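Storm season readiness checklist – Odier Street building, with inspector's comments
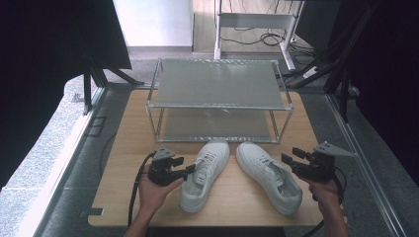

Walked in March by Costel Shehu, comments by Mateja Stojanovska. The form is the Burkix one, which was plainly written for a place with a basement. We don't have one, so those lines are struck out.

1. Shutters, ground floor
Marked OK.
Comment: OK by whose standard? They close. I asked for them to be closed, pinned and left overnight, and that wasn't done. Change to "not tested."

2. Roof drains and gutters
Marked clear.
Comment: Clear on the street side. The rear gutter can't be seen from where the ladder was set. Go back with the longer ladder.

3. Generator
Marked OK, ran 2 minutes.
Comment: Two minutes proves that it starts. Last season it started fine too, then quit after about 90 minutes with the freezers on it. Run it under load or leave the box blank.

4. Fuel
Marked sufficient.
Comment: Sufficient for what? Write down the gallons. The Ivanov delivery slip is not a reading of the tank.

5. Weather radio
Marked OK, new batteries.
Comment: Fine. Checked it myself. Alert tone is loud enough to hear from the back office with the door shut.

6. Phone alerts
Marked "everyone has the app."
Comment: I don't believe this one. Half the staff turn off notifications, and the app sent us a warning for the wrong county last August. Keep the call list on paper by the door.

7. Loose items outside
Marked stowed.
Comment: Planters yes, sign no. The sandwich board is still chained to the rail and a chain won't keep it from swinging into the glass.

8. Sandbags
Marked 4 pallets.
Comment: Bottom layer on the one nearest the gate has split. Replace those bags before anyone counts it as a full pallet.

9. Emergency lights
Marked OK.
Comment: Test button pressed, lamps came on. The Bikov units in the stairwell have no date on the battery. Treat as old.

10. Evacuation route
Marked posted.
Comment: Posted, yes, with the old road closure map. Replace it. Policy number on the same sheet ends in 2802 and should be checked against the renewal letter.

11. Seasonal forecast reviewed
Marked yes.
Comment: A quiet outlook is no reason to skip items 1 and 3 – one storm is enough.

Result: not passed. Items 1, 2, 3, 4, 6, 7, 8, 9 and 10 stay open. Costel to re-walk with me, starting at the rear gutter.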